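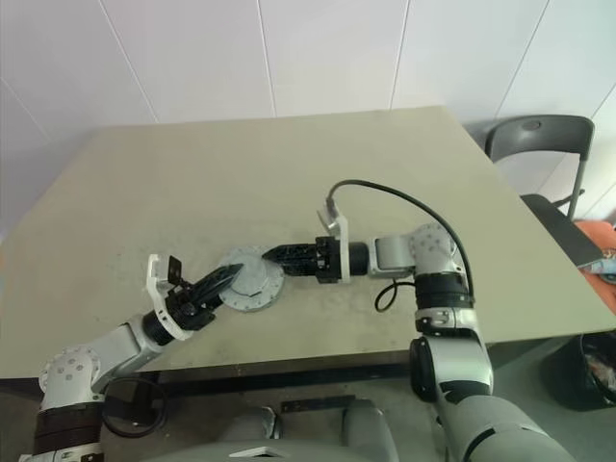

Remanufacturing is the industrial practice of taking used mechanical parts, stripping them down, replacing or reworking what has worn, and selling the result as equal to new. The claim of equality is the important one, and it is also the one least often tested by anybody other than the seller. The used part itself is known in the trade as a core. Some cores are simple. The gray metal disc on the table, with its raised hub and a ring of small bolt holes near the rim, has a scuffed surface, and scuffs by themselves say very little about whether a part is flat, cracked or within size. Measuring does, and measuring costs money.

Search articles Enter a term Go

By Miklós Major
May 23, 2023
2 min read

Terms and their uses

"Remanufactured," "rebuilt," "reconditioned" and "refurbished" are often treated as a ladder, with the first at the top. In practice the steps are uneven. A remanufactured part is supposed to be taken completely apart and brought back to its original specification. A rebuilt part may have had only its failed pieces replaced. Reconditioned can mean nearly anything, including a wash and a coat of paint. Sellers move between these words freely, sometimes in the same catalog. The supplier Albers used three of them for one line of pump housings before settling on "renewed," a word it has never defined in print.

Core supply

The business depends on getting old parts back. Most sellers charge a deposit and refund it when the worn part arrives. Cores that are too badly damaged are scrapped, and the share lost this way is rarely published. An exception is the Wolach works, which reported that of 724 cores received in one month, 105 were rejected at first inspection. The report does not say how many failed later, after cleaning, when hairline cracks are easier to find. Without that second number the first one means little, though it has been quoted widely as proof of low waste.

Electric motors are a common case. Bearings and brushes can be changed with ordinary tools. Rewinding takes longer, and opinions differ on how much efficiency it costs. Careful shops say none. Tests that might settle the matter tend to use motors prepared for the test, which are poor stand-ins for ones that have spent years in a damp basement. 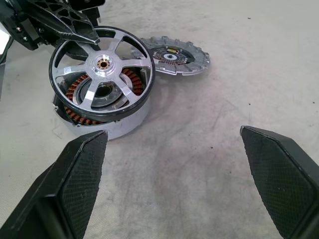
Environmental claims

Reusing a casting plainly avoids making another one. Beyond that, the arithmetic gets loose. Savings figures usually compare a remanufactured part with a new one and assume the two last equally long. If the older part fails sooner, some or all of the saving is gone. Freight is often left out as well, even where cores travel long distances to be sorted and travel back again to be sold. Drovent, a distributor that advertises heavily on environmental grounds, counts shipping to the customer and leaves out the return trip.

Warranties

Warranty length is widely read as a sign of quality. It may only be a sign of price. A seller who expects some failures can build them into the cost and offer 2 years on almost anything. Terms also matter more than length. The Jisorik warranty covers the part and excludes labor, and on a gearbox or a sealed pump labor can be the larger bill.

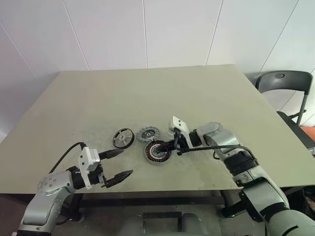 Edit Szabó objects that this kind of doubt is applied unevenly. New parts, she argues, also come with untested claims, and a worn casting that has already survived years of service has at least shown it was sound to begin with. She would put the burden on both kinds of seller and require the same published failure rates from each.

The objection is fair as far as it goes. Past service does weed out bad castings, but it also adds fatigue, and a visual check will not separate one effect from the other. A proposal for shared failure reporting was circulated among several suppliers in June. It left the definition of "failure" to each company.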